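Volico: I'm looking for people to talk to me about colour words

Hello! I'm Kanchan Maurya and I run Volico, a small project collecting the everyday words people use for colours. I don't mean paint chart names (lovely as they are). I mean the words you'd shout across the house when somebody can't find the right jumper. I've been at it since December, when I put a short form on the Flondadholm community page expecting a handful of replies from friends, and I now have 3,967 words and phrases in a spreadsheet that makes my laptop groan.

The trouble with a form is that people type very differently from how they talk. They tidy themselves up. They write "dark blue" when I'd bet good money they say "navy" or "inky" or "that sort of school uniform colour", and it's the second lot I'm after. So the next stage is all talking, by phone, and I need 80 people to do it with me.

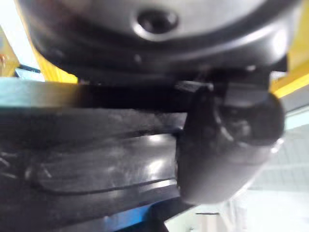 Dark colours are where I need the most help. Greens and pinks came flooding in on the form and I could fill a book with them, but for black I mostly got "black", and sometimes "jet black" from people who were feeling generous. And yet you'd never talk about a smooth charcoal-black surface with a pale band of light running round its curved rim as just black, would you? My gran would have called that a coal-scuttle shine. My brother says "telly off". I want whatever comes out of your mouth first, even if you're sure it's not a proper word - especially then, in fact.

What you'd be doing

One phone call with me, lasting 20 minutes. I'll ask you to get up and wander about your home (or garden, or wherever you happen to be) and tell me the colours of things as you come to them. I'll ask the odd question back, such as whether your mum would have used the same word, or whether a car could be that colour or only a cushion. Then we'll have a go at the greys, which cause more family arguments than you'd think. There's nothing to prepare and nothing to read beforehand. Please don't practise! I had one very keen caller who'd written herself a list, and it was a wonderful list, but it took us half the call to get off it.
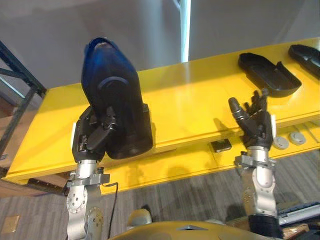 I'll record the sound with your permission, type up the bits with colour words in them and then delete the recording. Your name doesn't go on anything. I do keep a note of where you grew up, where you live now and your age to the nearest decade, so that I can see which words travel and which ones stay at home. If you change your mind afterwards, drop me a line and I'll take your words out again, no hard feelings.

Who I'd like to hear from

Anyone over 18, really. You don't have to live in Flondadholm, though I'd be delighted if you once did. I'm short of people who grew up on farms, people who've worked in fabric or printing or hairdressing, and people who speak another language at home and borrow from it when English hasn't got the right word (I do this constantly with browns). Colour-blind people are very welcome too. I've spoken to four so far and every one of them had a way of talking about colour that I'd never come across.

You don't need to be a talker. Some of my favourite calls have had long quiet patches in them while somebody stared at a carpet.

What you get

A thank-you voucher after the call, paid for by Sandhu, the printers in town, who have been very kind to us. I'll also post you a copy of the little booklet when it's done. I can't promise when that will be. The first part, on yellows, took me far longer than it should have, mainly over whether "custard" and "mustard" needed separate pages. They did. 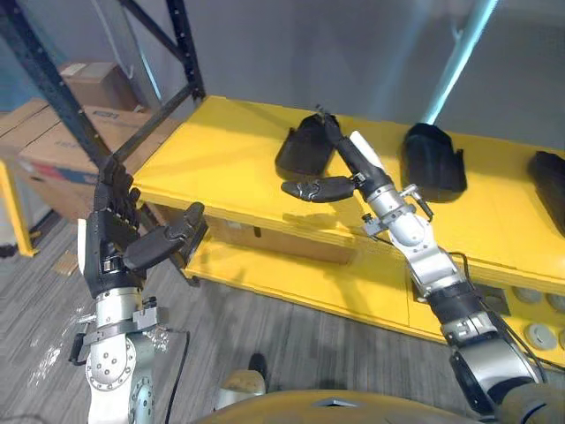 How to join in

Please get in touch by Apr 30, 2020. Email is easiest, or leave a message with your number and I'll ring you back. Tell me which times of day suit you, and whether you'd like to do the call alone or with someone else in the room. Pairs are fine and often very funny, but each person needs to tell me they're happy to be recorded. Evenings are no bother at all, and I'm up early if you are.

If you filled in the form before, you can still take part. Just say so in your message, and I'll make sure your words don't go in twice.

Looking forward to hearing from you - Kanchan

Contact Volico | Privacy | © Volico, Flondadholm | Back to top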